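작업노트 / Hatside 2층 작업실, 10월

Zomasix 부품정리 키트 검토 2회차. 대여품이라 이번 달 안에 결론 내야 함. 오전은 세팅만 하다 끝남. 버전 219 올리고 캘리브레이션 다시 잡음. Aigner 쪽 견적은 아직 안 옴.

대상물: 비상정지 버튼(빨간 캡, 파란 접점블록), 나머지 부품은 파란 트레이에. 철망 2단 트레이 하단에 버튼 눕혀놓고 시작.

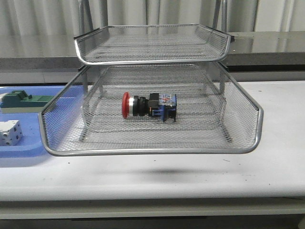
1. 트레이 관련

- 철망 바닥이 문제일듯. 마름모 무늬 때문에 깊이값이 튐. 설명서에는 망 구조물 얘기가 한 줄도 없음
- 상단과 하단 사이 간격. 팔이 옆으로 들어가면 케이블 브라켓 쪽 여유를 봐야 됨. 접근 각도 4가지 등록해둠
- 앞쪽 테두리가 둥글게 말려 있어서 충돌모델을 직각으로 넣으면 안맞음. 여유값 13mm로 수정

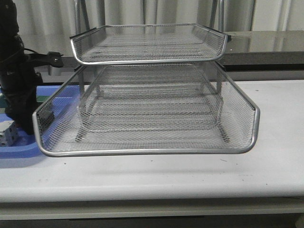 2단 트레이와 팔, 왼쪽에서 접근.

2. 손목 카메라

기본 노출로는 흰 상판이 너무 밝고 책상 밑은 어둡다. 자동노출 끄고 고정값으로 가는게 나을거 같음. Grernura에서 쓰던 프로파일 옮겨봤는데 포맷이 달라서 안 읽힘. 변환 스크립트 있는지 문의 메일 보냄, 답 아직.
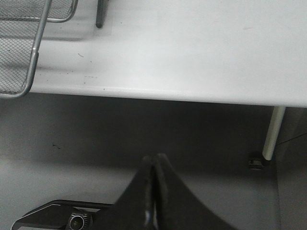

그리고 손가락 패드 교체품 값이 생각보다 비쌈. 소모품인데 세트로만 판다고 함. 구매로 가면 유지비 항목 따로 뺴서 적을 것. 교육 서비스는 필요없을듯, 화면 메뉴가 단순해서 다들 금방 익힘.

남은 일
- 파란 트레이 위치 테이프로 표시
- 노출 고정값 기록
- 반납 조건 다시 확인 (왕복 운송비 누구 부담인지)

문의: Hatside 작업실 | © Hatside | 맨 위로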